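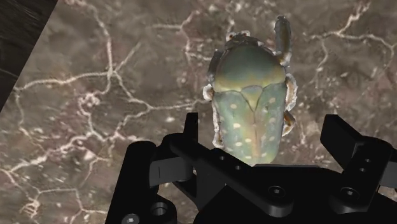
*Page last changed: May, Monday, after second review*

**Kombo tabletop simulation package - acceptance and safety checklist**

Supplier: Trunora. Review site: Braltwood. Intended use: rehearsal of pick and place programs before they are released to the arm in the Braltwood cell. Status marks are OK, OPEN and N/A. An OPEN item blocks release of programs to hardware unless the comment says otherwise.

## 1. Delivery and license

- [x] **1.1 Package matches the order.** OK. 103 object models in the library, same as on the packing list.
- [x] **1.2 License key bound to the review workstation.** OK. The key survived a restart and a network disconnect.
- [x] **1.3 Release notes supplied.** OK. Notes are short. Changes to contact settings are listed without the old values, and we have asked Trunora for them.
- [ ] **1.4 Recovery copy stored.** OPEN. Does not block release. Archive to be placed on the Nunon share.

## 2. Arm and gripper model

- [x] **2.1 Joint limits match the cell controller.** OK. Compared joint by joint against the controller export.
- [x] **2.2 Speed and acceleration limits match.** OK. The default profile is faster than site rules allow. Load the Braltwood profile before every session.
- [x] **2.3 Jaw travel matches the gripper data sheet.** OK at full open and full closed. Intermediate positions checked in steps.
- [ ] **2.4 Jaw collision shape covers all protruding parts.** OPEN. The visual model includes screws, bosses and the small upright prong on the finger assembly. The collision shape is simpler and leaves the prong out. A program can pass in Kombo with the prong inside an object. Supplier to correct.
- [x] **2.5 Stop command halts the simulated arm.** OK. Tested from the interface and by script. This is a software stop and tells us nothing about stopping distance in the cell.

## 3. Object models

- [x] **3.1 Objects load at the correct scale.** OK. Measured against the reference cube.
- [ ] **3.2 Surfaces closed and free of loose fragments.** OPEN. The beetle model has ragged edges at the head and along the sides, and a pale leg fragment by the pronotum. Cosmetic in itself, but any fragment that carries through to the collision mesh can give false contacts. Use the beetle for jaw approach checks only until a cleaned mesh arrives.
- [x] **3.3 Mass and friction values are editable.** OK. Values are saved with the scene file and not with the object, so copying an object to a new scene resets them.
- [x] **3.4 Narrow-necked and top-heavy shapes included.** OK. The vase and the pump bottle are both useful for this. Set the center of mass by hand for the bottle. The default treats it as solid.
- [x] **3.5 Objects rest without drift.** OK. Left running with the arm parked. No creep recorded on the flat counter.

## 4. Work area

- [x] **4.1 Counter height and edges defined as hard limits.** OK. Includes the drop from the marble counter to the lower tabletop.
- [ ] **4.2 Keep-out zone at rear wall.** OPEN. The wall is drawn but was not registered as an obstacle in the supplied scene. Local fix applied - needs to be in the supplied file before we sign.
- [x] **4.3 Placement stays inside the reachable area.** OK. The random placement tool respects the reach map when the option is on. It is off by default. 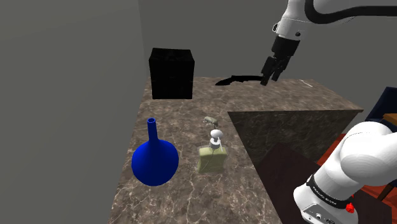

Can a program that passes in Kombo go straight to the arm in the cell?

It has to be run at reduced speed with an operator at the stop button first, and full speed is allowed only after that run is signed off.

## 5. Repeatability

- [x] **5.1 Same seed gives same result.** OK. 159 runs compared on one workstation, final joint positions identical.
- [ ] **5.2 Same seed gives same result on a second workstation.** OPEN. Does not block release. Differences appear in object rest positions after contact. Trunora asked for both driver versions, sent.
- [x] **5.3 Log records every contact event.** OK. Time, pair of bodies and force. The force unit is missing from the column header.

## 6. Operator items

- [x] **6.1 Simulated and live modes clearly marked.** OK after the banner was enlarged. The first build used the same gray title bar for both modes.
- [x] **6.2 Live mode requires a key.** OK. Tested with no key and with an expired key.
- [ ] **6.3 Session times out when idle.** OPEN. Does not block release of programs. Timeout works in simulated mode. In live mode it drops the display and keeps the connection.

## Release position

Simulation use approved at Braltwood with the site profile loaded. Transfer of programs to the cell is on hold pending 2.4, 3.2 and 4.2. Repeat sections 2 through 4 in full on the next build, including items now marked OK.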